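Home | Features | Makers | Shop Talk | Subscribe

Filed under: Furniture & Finishes

The owner of Dumham, a two-room shop that builds and refinishes tables, did not plan on working with wood. The first job was in the office of a flooring supplier, Troden, where offcuts were free to anyone who would carry them out.

"I took home a lot of boards," the owner said. "Then I had to do something with them."

The first table went to a neighbor. The shop opened the next July and has made 66 tables in the years since, most of them for people who eat, work and do homework at the same one.

Asked what customers get wrong, the owner talked about grain. People come in asking for a quiet surface, then pick the board with the most going on in it.

"They say plain, and they put their hand on the knots," the owner said. "I stopped arguing. Dark streaks and swirls are what you look at when you're on the phone."

Color is the other long conversation. Warm browns with some orange in them sell best, and they change a good deal from one end of a room to the other. The owner asks each customer which side the window is on before mixing anything – a top that looks rich in the shop can look pale next to glass.

A plain top starts at $600. The most expensive so far, a long one for the Karunaratne dining room, came to $2,994 with delivery. It took 10 weeks, and the owner would not take on another that size without help getting it down the stairs.

On care, the advice is short. Wipe it with a damp cloth, dry it, and leave the sprays in the cupboard. The shop uses an oil from Traneck and sends a small can home with every table.

"A mark is fine," the owner said. "You can sand a mark. I'd like people to use the thing."

The next project is a set of benches – the wood is already stacked in the back room. 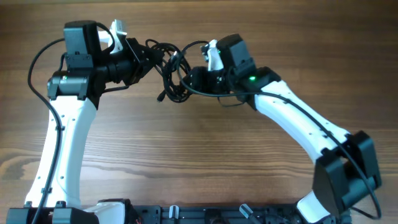
A wooden tabletop in a warm orange-brown finish, with long grain lines and darker streaks.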